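Inrush Current and Nuisance Tripping on a Small Toroidal Transformer
Project report, second-year electrical technology
Last updated: February
Reading time: 4 min

1. Background

The Vesine bench supply in the teaching lab uses a toroidal transformer fed from a 230 V outlet through a miniature circuit breaker. In normal use the supply draws far less than the breaker rating. It still trips the breaker at switch-on often enough to be a nuisance, and the usual response has been to reset it and try again. This report covers the measurement of the inrush current and the comparison of two ways of limiting it.

When a transformer is energized, the core may already hold some residual flux. If the supply is connected near a voltage zero crossing, the flux has to swing through almost twice its normal peak in the first half cycle. The core saturates, the inductance of the primary collapses, and the current is limited mostly by winding resistance and the impedance of the supply. Toroidal cores are worse in this respect than stacked laminations, as they have no air gap and hold more residual flux.

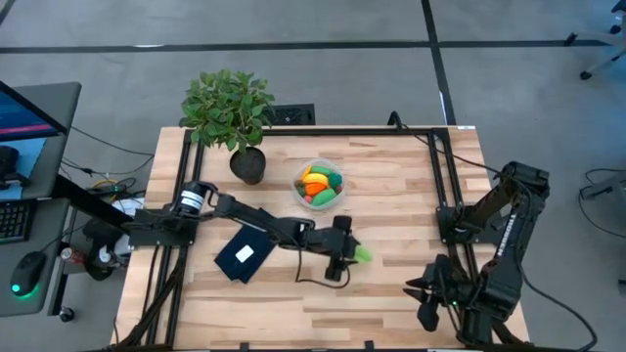 2. Method

The primary current was measured with a Medard clamp probe and a storage oscilloscope set to single-shot trigger. The supply was switched on 204 times with no limiter fitted. No attempt was made to control the point on the wave at which the switch closed, so the results cover the full range of switching angles. The secondary was left open circuit for all tests. At least ten seconds was allowed between one switching and the next.

The peak of the first half cycle was recorded each time, along with whether the breaker tripped. The clamp probe was zeroed before each batch of readings. Its offset drifted slightly as it warmed up, but the drift was small compared with the currents of interest.

Two limiters were then tested on the same transformer:

a) an NTC thermistor in series with the primary
b) a fixed series resistor, bypassed by a relay after a short delay 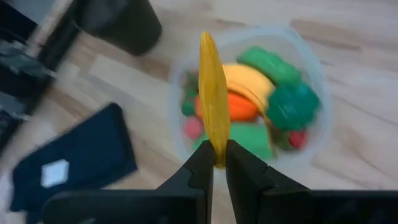
3. Results

With no limiter, the highest peak recorded was 70 A. The breaker tripped on 22 of the switchings. The trips were grouped at the high end of the current range, but there was no clean threshold. Some peaks passed without a trip while slightly lower ones caused one. This is consistent with the tolerance band on the magnetic trip element.

With the thermistor fitted and cold, the highest peak fell to 11 A and the breaker did not trip. The weakness showed up when the supply was switched off and straight back on. The thermistor was still hot, its resistance was low, and the peak current rose well above the cold value.

The resistor and relay gave much the same peak whether the supply was cold or had just been running. The Wirov relay used here takes its coil supply from the secondary side, so it drops out as soon as power is removed and the resistor is back in circuit for the next start.
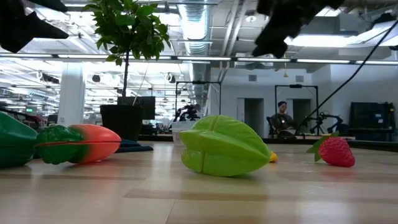
4. Sources of error

The oscilloscope bandwidth was more than adequate. The clamp probe is the weaker part of the chain, and readings near the top of its range should be treated with care. The impedance of the outlet circuit was not measured, and a different outlet would give different peaks. Residual flux was not controlled either. A better method would demagnetize the core between tests with a variable transformer.

5. Recommendation

The resistor and relay should be fitted to the Vesine supply. The resistor must be rated for the pulse energy as well as the average power, and a thermal fuse should be mounted against it in case the relay fails to close. Changing to a breaker with a slower trip curve was considered, but the fault loop impedance would have to be checked first. The wiring for the final version follows the Naidu layout, with the relay contacts across the resistor on the active side, after the main switch.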